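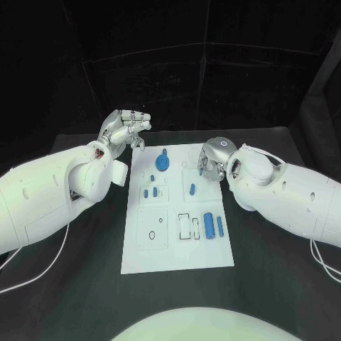

Two-arm rig at the peg and cylinder board. Posted by torque_limit.

Reading time: 2 min

We use cookies to keep you signed in and to count visits. Accept / Manage

Shop-floor chores: are we there yet?

torque_limit
Rinden makes small valve bodies and wants to know if kitting can be handed over. Kitting for them means picking pins and sleeves out of shallow trays and setting them in a fixture. The board is the nearest bench equivalent I know of: small blue pegs, a couple of larger cylinders, outlines for where things go. My view is that two arms with fingered hands can do this today at a cycle time no shop would pay for.

millwright_46
Depends on the shop. A bowl feeder and a pick-and-place unit did that job for us at Riviere at 3,000 parts a shift. No fingers needed. Why would I want knuckles on a machine that moves pins?

oblong
Because the feeder does one pin. Change the part and you are retooling the bowl. Rinden's batch size matters here. What is it?

torque_limit
Usually 27 kits, then a changeover. That rules out a bowl feeder.

millwright_46
Fair enough. Then a person does it, and does it before your arms have finished homing.

sumpgasket
The pegs standing up don't worry me. Look at the short ones in the tray. There's a raised rim, and a fingertip has to get down beside the part without fouling it. We trialled a Pruvport cell on dowels in a tray and nearly all our misses were against the wall of the tray. Open floor of the tray, no trouble.

oblong
Same result here with a Buvisance hand. A sloped tray helped. So did a softer fingertip, but we wore through those in roughly 8 days.

torque_limit
Cylinders on their sides are my other concern. If the fixture wants them upright, that's a regrasp, and a regrasp is where position error creeps in.

greyline
Going by the outlines, the rectangular ones look to be for laying the cylinders down flat. Not every job needs the regrasp. Ask Rinden which way up the sleeves go before you quote.

torque_limit
Will do. Upright, I think, but I'll check the drawing.

millwright_46
And the household version? My sister wants her dishwasher emptied.

sumpgasket
Harder. Wet glass, no outlines, and the cutlery basket is all wall.

greyline
Disagree. Nobody times you on the dishwasher. Slow is fine at home if the breakage rate is low.

Contact the moderators | Terms | Back to top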